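预付款到账之后：论小额医疗诈骗的立案门槛

冒充医疗从业人员收取钱款的案件，法律定性并不复杂。虚构身份、取得信任、收取费用、不提供约定的服务，四个环节齐备，即可按诈骗处理。真正的困难出现在更早的阶段：受害人报案之后，警方以何种标准决定是否受理。

Stornitz的现行做法是以单笔金额为准。五月公布的本地统计显示，过去一年涉及虚假诊疗的报案共558件，其中372件未予立案，理由栏大多填写“金额不足”或“属民事纠纷”。两种理由在程序上都有依据，放在一起却产生了一个漏洞：收款人只要把费用拆成若干次，每次低于门槛，就可以长期处于刑事追究之外。

以一家名为Lultach的上门理疗机构为例。该机构收费分为“评估费”“药材费”“器械押金”和“疗程预付款”，分别开具收据，分别由不同账户收取。付款人单看每一张收据，损失都有限；把同一疗程的收据加总，数额已超过门槛。前后有2名付款人报案，因所持收据各自独立，被编为互不关联的案卷，由2个派出所分别处理，也分别作出不予立案的决定。

笔者认为，计算单位应当由“笔”改为“行为人”。同一行为人以同一虚假身份收取的全部款项应累计计算，不论付款次数、付款名目和收款账户。累计计算在盗窃案件中早已通行，没有理由在虚假诊疗案件中例外。

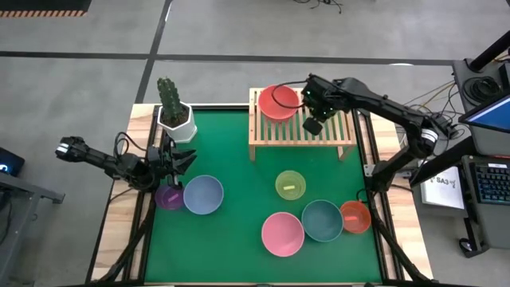

一位读者来信不同意这一看法：累计计算会把正常的医患收费争议也卷进来，诊所分期收费十分普遍，患者对疗效不满就去报案，警力根本应付不了，最后真正的骗子反而排在队尾。

这一顾虑需要回应。收费争议与诈骗的区别在于身份和资质是否真实，与疗效无关。执业登记可以查询，核对一个姓名和一个编号所需的时间很短。如果把资质核验设为受理后的第一道程序，登记属实的转入民事渠道，查无登记的进入累计计算，正常诊所不会受到影响。目前的顺序恰好相反，先看金额，金额不够便不再核对身份，资质问题始终没有机会被提出。

第二个问题是证据保存。受害人多为慢性病患者或其家属，付款时往往只留下手写收据和通话记录。收据上的印章常与登记名称差一两个字，药品包装则在用完后丢弃。Indo社区的法律咨询点曾建议，家属在首次付款时即拍摄对方证件、收据和所交付的药品，并记录日期。做法简便，但要求患者在尚未产生怀疑时就按报案标准留证，现实中很难做到。举证的主要负担仍应由调查机关承担，尤其是银行流水，个人无权调取他人账户，只有立案之后才能查询。不立案则无流水，无流水则凑不足金额，现行规定在这里形成了循环。

Mohammed街的派出所自五月起试行合并登记，凡被投诉人姓名、电话或收款账户有一项相同，即归入同一案卷。试行时间尚短，效果有待观察，但它不需要修改法律，也不需要增加编制，只需调整登记表格的一个字段。其他派出所可以先采用这一字段，门槛金额的修订留待以后讨论。

29/05/2019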